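Girus project, 6/11/21

1/ New result out of our little corner of Zaleo and I've been dying to post it. Short version: if you make a two-armed robot's cameras agree with each other before you teach it a task, you need half the demonstrations. Thread!

2/ Background. Our robot has a head camera and a small camera at each wrist. The usual recipe is to feed all the views into one network, show it a pile of demonstrations and hope it works out which view matters when. Often it just latches onto the head view and more or less ignores the wrists.

3/ Which is a shame, as the wrists see so much! From the head, one of our plastic baskets on the table is a nice clear shape, but once a gripper moves in close, the part of the basket you care about can end up hidden behind the robot's own hand.
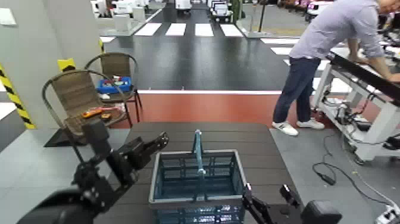
4/ The method

Before any task training, we play the network a matching game. It gets one head frame and a handful of wrist frames from the same recording, and it has to pick the wrist frame taken at the same instant. No labels, no human scoring, just timestamps (the timestamps gave us more grief than the network did, see post 12).

5/ To win, it has to learn that the arm it sees from above and the fingers it sees from the wrist are the same thing in the same place. The background helps too. Floor markings, road signs, plants, chairs: a wrist camera sweeping past all that gets a lot of hints about which way it's pointing.

6/ I used to think a busy background was a problem to get rid of. I've changed my mind completely. Our test area sits next to a painted practice road, and those white dashes are great landmarks. 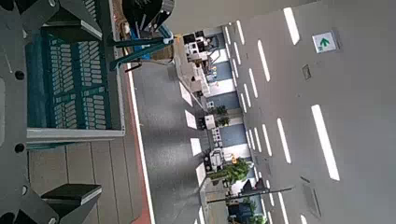

Do you need to know exactly where each camera is mounted?
You don't. The matching game never sees a calibration file. We do keep the mounts fixed for a whole session, and if one gets bumped we start a new recording.

7/ After the game we keep the image part of the network, throw away the matching part, and train on demonstrations as usual. Task: grip a basket, lift it, set it back down upright. Simple to say, annoying to do with two stiff grippers.

8/ Numbers! Trained the plain way, our policy needed 2,000 demonstrations to reach its best score. With the matching game first, it got to the same score with 1,000. Same robot, same task, same test positions. I checked the spreadsheet way too many times before believing it.

9/ We tested from 13 basket starting positions and repeated the whole training run with six random seeds. The gap held for every seed. It was narrowest when the basket started square to the robot, where the head view is plenty anyway, and widest when the basket was turned and the far grip point was hard to see.

10/ My favorite part: wrist views that come in rotated or flipped. The plain version falls apart on those. The matched version loses a bit and carries on, even though we never told it which way was up (I love this so much).

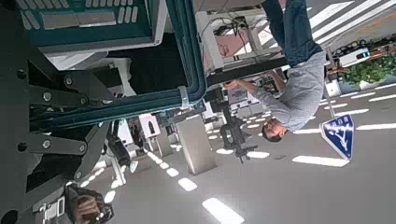 Wrist view: gripper and teal rail at left, floor markings and blue road sign beyond.

11/ We also tried the encoder from Zadico, our older in-house model, which was trained on single images only. It beats starting from nothing. It doesn't beat the matching game, and on the turned-basket positions it isn't close. My guess is that it knows plenty about objects and very little about its own hands.

12/ OK, timestamps. If the head and wrist streams drift apart, the "right answer" in the game is wrong and the network learns mush. We lost most of October to this. The fix was boring: one clock for all cameras, and a check at the start of each recording where both arms make a quick move that's easy to spot in every view.
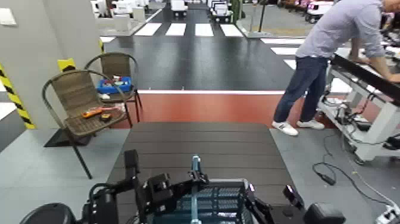 Head view across the table, both arms at the near edge.

13/ Limits, as I'd want to know them: one robot, one task, one room. People move through the background in our recordings, but the furniture mostly stays put, so I can't say how much the network leans on it. Next we're taking the same code to the Buchanan site, with different tables and no painted road at all.

14/ If you have old multi-camera recordings sitting on a drive, try this on them! You don't need successful demonstrations for the matching stage, so failed grabs and idle arm waving all count as training data. We threw in every botched lift we had.

15/ Write-up and training settings go on the Girus page once we've cleaned up the config files. Ask me things in the replies, especially if you've tried something similar with more than two arms. I'd love to compare notes.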